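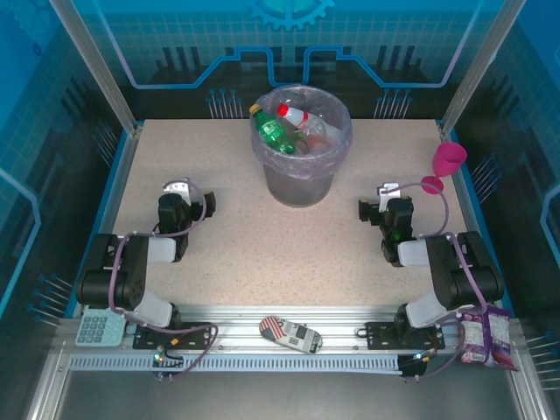 How often do the base plate screws on a two-arm cell need checking?

Every 50 hours of run time on ours, plus once after any hard stop. We log it per arm.

Torque goes on in a cross pattern, 4 screws per plate, in two passes. Paint-mark the heads after the second pass. A broken mark means pull the screw and clean the threads.

Cables next. Jog each wrist to both ends of travel at low speed and watch the loop between wrist and elbow. It should never go tight or rub the link. Ours get replaced at about 1,000 hours regardless of looks.

Grippers: close on a feeler gauge, read the position, compare with the last entry. Drift on one side only is usually a finger screw. Drift on both sides, redo the zero.

Sylvie Bergeron asked about the duct. Power off, cover off, vacuum, reseat the connectors at both controller boards. Don't use compressed air in there.

Re-home left arm first, then right. The Cavus log sheet has a line for each. April's sheet is still missing the right arm zero.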